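Tuesday, February 16, 2021

# Bench layout for the PC build unit – final report

**What we wanted**

Our course at Ellport has a unit where everyone puts together a desktop. Parts used to come in a cardboard box, all mixed up, and people lost a lot of time digging. So the project was simple – give every part its own place, see if the build goes smoother. Started in September with sketches. Bad sketches, mostly.

**Layout**

First idea was drawers. Dropped. You can't see what's in them and they stick. Second idea was a flat tray next to the case, one slot per part, everything visible before you start. That's the one we kept.

Case lies on its side with the panel off, so the parts go straight down into it. We tried it standing up for the first trials and the memory was a pain, you end up pushing sideways and the whole case slides.

Tray goes on the left, case on the right. Drive at the back of the tray, processor in front of it, memory closer to the front. The order was argued over for a long time and we changed it 3 times.
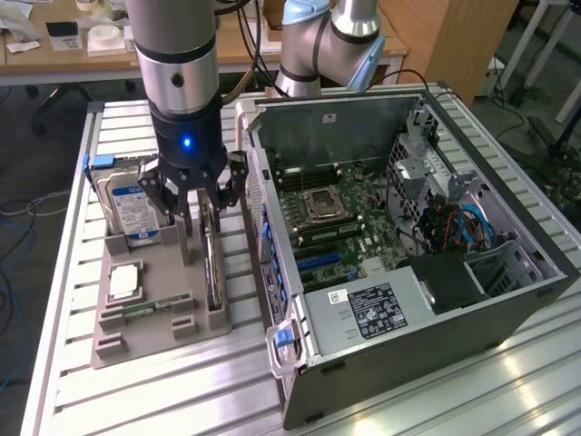
*Fig. 1. Parts tray and open case on the bench, CPU socket open.*

The hard drive stays in its caddy, we don't count the caddy as a separate part. The CPU gets a square recess to itself. Memory was the open question – one module lying flat in a long slot, the other standing up. Flat is easier to label. Upright is easier to grab. We never settled it, the Utholm group liked flat and the Gravesa group didnt.

**Trials**

10 trials per group, 2 groups. Average time to get all the parts seated was 194 seconds with the tray. We don't have a good number for the cardboard box becuase the first timing sheet got lost, so no real comparison. Should have made a copy. Nearly all the mistakes we wrote down were memory turned the wrong way round.

**Problems**

- Cables. They need to be bundled before you start or they end up over the board.
- Open the socket bracket first. Two people forgot and had to put the CPU back.
- Screws have no place in the tray at all. We used a cup.

**Next**

Add a screw pocket. Pick one way to hold memory and redo the trials. The Lozano lab room has a longer bench and we'd like to try it there, with the tray a bit further from the case.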